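Gullby reunion record: progress report to Escobedo
November 17, 2021

You asked for a plain account of where the money stands, so I'll skip the band's own newsletter, which calls the album "nearly there." It was nearly there in September too.

Five songs have finished vocals. Four more exist as drum and bass takes from Sirnirel, and I would not call two of those songs yet. The single has had 183 preorders, well short of what the label forecast when it asked you for the second payment.

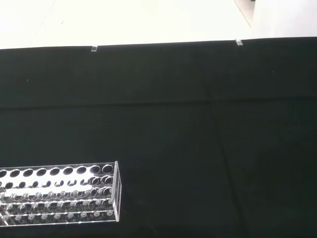

Forough Kazemi disagrees with me on the single, and wants it noted that preorders say little about a group that has been away this long, and that the old fans will wait for reviews. Maybe. I have heard the same said of other comebacks, and the reviews came and the fans stayed home.

Tunix has offered to mix the record at a lower rate if we book now. I'd hold off until the remaining lyrics are written. The guitar parts on the slow numbers also need redoing, whatever the newsletter says.

Studio invoices are attached. The tour budget will follow separately.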